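Kolář sign is a clinical finding in infants and young children in which the upper eyelids retract briefly at the start of swallowing. It is associated with delayed relaxation of the upper esophageal sphincter and is usually seen between feeds as well as during them. Episodes last a few seconds and do not affect consciousness.

The sign is uncommon. In the Fleselham series it was recorded in 47 of 3,000 children referred for feeding difficulty. Boys and girls were affected equally.
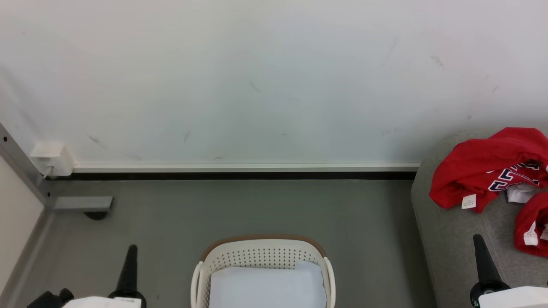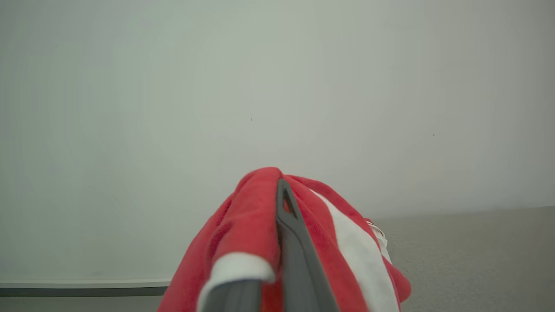
Diagnosis is clinical. Electroencephalography is normal and is used mainly to exclude seizures. Swallow studies show delayed sphincter opening in 40 percent of cases; a normal study does not rule out the condition. Differential diagnosis includes absence seizures, tics and Marcus Gunn jaw winking.

Treatment consists of thickened feeds and upright positioning. Most cases resolve by school age.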